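Hetwood Guest House, linen room and laundry check
July 25, 2018

Dryer vents: cleared, lint on no. 2 was bad. Needs doing every night, not when someone remembers.
Lint screens: OK
Washer hoses: OK. Small drip at Plememard unit, towel under it for now. Plumber in August.
Extinguisher: tag in date, pin in. Move the cart out from in front of it pls
Exit door: opens fine, sign lit
Shelving: top shelf overloaded again. Max 24 sheets per shelf, heavy stuff goes low
Bleach: one bottle with no label. Tossed. Dont decant into water bottles, ever
Floor: mat curling at the corner by room 13 stairs. Tape wont hold, replace
Ironing station: cord frayed near plug. Taken out of use, tagged
First aid box: short on burn gel, 22 plasters left, fine

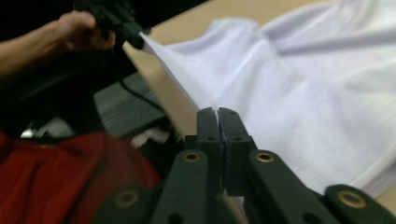

Didier Guérin
Housekeeping supervisor

White cloth: check for tears and scorch marks before it goes back on the shelf. Anything scorched, tell me, could be the dryer thermostat agian.
Gloves: only large left, order mediums.
Recheck hose and mat before the next big changeover.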